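4.2 What happened to the folding

The Kasent program was introduced to the housekeepers at Grasell as a relief from repetitive work. Laundry was the obvious place to begin. Every client home has it, every client wants it done, and no housekeeper in our interviews named it as the part of the job she would keep if allowed to keep only one. Staff were asked to do their ordinary folding with a pair of hand-held grippers, one to each hand, so that the motions could later be taught to a machine. The company allotted 22 homes to this work in March and called it "light duty."

Light duty proved to be a matter of opinion. A housekeeper folding with her fingers does several things at once: she smooths, checks for stains, feels for the coin in the pocket, and talks. With two grippers she does one thing, and the talking stops. Several participants said they had not known they had a folding method until they were asked to perform it with tongs, at which point they discovered they had three and disliked two of them. One had gone home and refolded her own towels.

The schedule took longer to catch up. Grasell's booking software, Tristwood, continued to give a bedroom the same slot as before, on the theory that folding is folding. The housekeepers corrected the theory by arriving early, unpaid, until a supervisor noticed. After that the slot was lengthened and the target was restated as 100 folded items per shift, a figure that treats a washcloth and a fitted sheet as equals. Washcloths became popular.

Client bedrooms were also a poor match for the training room, where garments came in plain colors and lay on a bare table. In the homes, the work surface was usually the bed, and the bed was usually in use by other textiles (Figure 3). Participants spoke of "finding the edge" as a skill in itself, and one the written instructions omitted. When we raised this with the program office, we were told that variety was valuable. The housekeepers agreed and asked whether it could be valuable on their payslips.

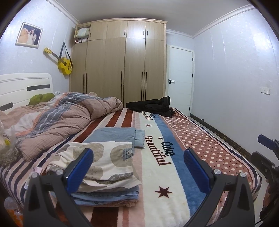
Figure 3. Folding in a client bedroom with hand-held grippers. Folded garments are stacked on a patterned blanket beside a rumpled comforter.

A small supplement followed, paid per home. It did not settle the question the longer-serving staff kept returning to, namely who would be sent to the homes once the folding could be done without them. The program office described a future role in "oversight." Asked what the overseer would do when a sleeve was inside out, it said she would fix it.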